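1/ Some notes on the returns bench at Skitness after three months with the arms. Posting them because the trade press only reports units per hour, and that is the least useful number we have.

2/ Before: 12 people on returns, all doing everything. Open the bag, check the item, photograph it, grade it, rebag. After: still 12 people. Four grade, two rebag, and the rest look after the cells or have moved to repairs.

3/ Rigid goods went over first and needed little attention. Soft goods are another matter. A plush toy has no fixed shape, so the grip point taught on one sample is wrong for the next. Loose threads make it worse.

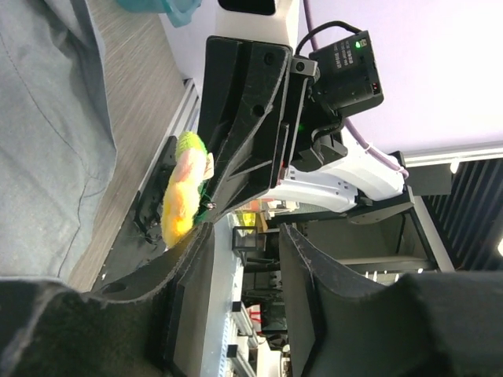 ## What changed for the graders

4/ Graders used to judge by hand: seam, stuffing, smell. They now judge from a screen and ask for the item when unsure. In the first month they asked for 47 items a shift. It's now 33, and I would not want it much lower.

5/ The Dudix software logs each request as an "exception". We asked for the word to be changed to "hand check". It took one line in a config file and the graders stopped avoiding the button.

6/ Fingers wear at the edges. Inspection is on the shift sheet next to the cable check, initialled by whoever runs the cell. It used to sit with engineering, who were two buildings away.

## Pay and rota

7/ Cell work was first paid at the bench rate. Volker Pfeiffer from our works council argued that clearing a fault and re-teaching a grip is technician work. It was regraded in August, backdated to the start of the trial.

8/ Rotation is every two hours. We tried whole shifts on the screen and error rates climbed after lunch. The Nuko site still runs whole shifts and I'd like to see their figures.

9/ Still open: talking. The old bench was four metres long and people faced each other. The cells face the wall. Two graders have asked for the screens to be turned round, and the cable runs are being measured for it.

10/ Prosser get their first cell next. My advice to them was to let the bench staff teach the grips from the start, and to budget paid hours for it.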